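FOR IMMEDIATE RELEASE

Nikolaidis opens orders for the Guvelton hand capture kit

Gloves, marker blocks, head camera mount and software in one case. Record hand work at a normal table, get files a robot team can train on. First units ship in November.

SKALTTHORPE, 18 May 2025 - Nikolaidis today opened orders for Guvelton, a wearable kit for recording how people handle things with their hands. Pair of gloves, two printed marker blocks, a head mount for the camera, a belt pack, and the Nanden software that turns the recordings into hand paths and grip labels. Price is $3,000 per kit. Includes one year of Nanden.

The kit is aimed at labs and small robotics firms that want demonstrations of ordinary soft-goods work. Folding, bagging, turning things right side out, closing pouches. Jobs where the item changes shape every time it gets picked up and where a teleoperated arm is slow and tiring to drive. With Guvelton the person just does the job with their own hands.

"We spent most of last year driving arms through cloth tasks and the operators hated it," said Struan Rankin, product lead at Nikolaidis. "Ten minutes of fold, drop, fold, drop. Put gloves on the same people and they get on with it. They talk, they reach for the next thing. That's the motion we wanted."

How it works

Each glove carries a block on the back of the hand, printed with black and white square patterns on more than one face. The head camera reads whichever faces it can see. When the hand rolls over, another face comes into view and tracking carries on from there. If both blocks are hidden the software marks the gap and leaves it to the user whether to fill or cut it. Default is cut.

Finger bend comes from sensors sewn into the glove. The block gives the position of the hand, the glove gives the shape of it, Nanden lines the two up by time stamp. No wall cameras, no floor stands, no room to calibrate. Setup is a short routine: hold both hands flat in front of you, turn them over, make two fists. Wearers repeat it when gloves change hands.

What the kit doesn't do: fingertip force. Gloves report bend only. A force add-on is being tested at the Skaltthorpe workshop and there is no date or price for it yet. It also needs decent light. Very dim rooms and strong glare on the blocks both give gaps, glass walls with direct sun are the usual trouble so pull the blinds.

In the case

- Left and right glove, gray and black, sizes S, M or L (pick one, extra pairs sold seperately)
- Two marker blocks with clip-on bases, plus one spare
- Head mount with wide lens camera
- Belt pack and cables
- Table cloth, plain color, matte
- Nanden license, one seat, one year
- Printed quick start card

The cloth was added after early users asked for it. Patterned tops and shiny desks made it harder to pick out small items in the recordings. Any plain matte cloth does the same job and buyers who already have one can leave it off the order.

Early use

The kit has been out with 10 teams since the winter. Between them they have sent back 42 pages of notes, most of it about comfort and cables. Changes made so far: thinner palm fabric, a wider wrist opening so a watch or bracelet can stay on, a shorter cable from glove to pack, and blocks that sit lower on the hand. The old blocks caught on sleeves. Early users get the new parts sent out free, no need to return the old ones.

"Sleeves were the big one," Rankin said. "You push them up, they come down, the block snags. So it's lower now and the edges are rounded off. Still say push your sleeves up though."

Recordings stay on the buyer's own machine by default. Nanden can blur faces and screens before export, that option is on out of the box. Nikolaidis does not take a copy of customer sessions.

Files export as video plus a plain table of hand positions, one row per time step. Labels can be typed in during a session or after. The viewer plays back both hands next to the video so bad stretches can be trimmed before training.

Pricing and availability

Guvelton kit: $3,000. Extra glove pair: $500, any size. Orders are open now to buyers in the US and Canada, other regions to follow. First batch ships in November, in the order paid. Schools and university labs can ask for a loan kit for up to around two weeks before they buy, return postage is on us.

Software updates are included for the first year. After that the installed version keeps working, you just stop getting new ones. Renewal price will be posted before the first licenses run out.

Demo sessions run at the Skaltthorpe workshop by appointment. Bring your own items, the softer and more awkward the better. Visitors can take home there recording the same day.

About Nikolaidis

Nikolaidis makes wearable recording tools and software for robot training. Small team, based in Skaltthorpe. Guvelton is its first hardware product, Nanden has been sold on its own up to now.

Press contact: Struan Rankin, Nikolaidis press desk, Skaltthorpe. Review kits and larger pictures on request.

Last updated: same day as release, glove sizes corrected

Contact | Copyright Nikolaidis, all rights reserved | Back to top
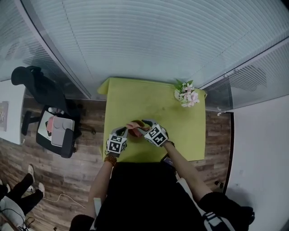 Review kits go out in size M unless you tell us otherwise, so please put your glove size in the first email.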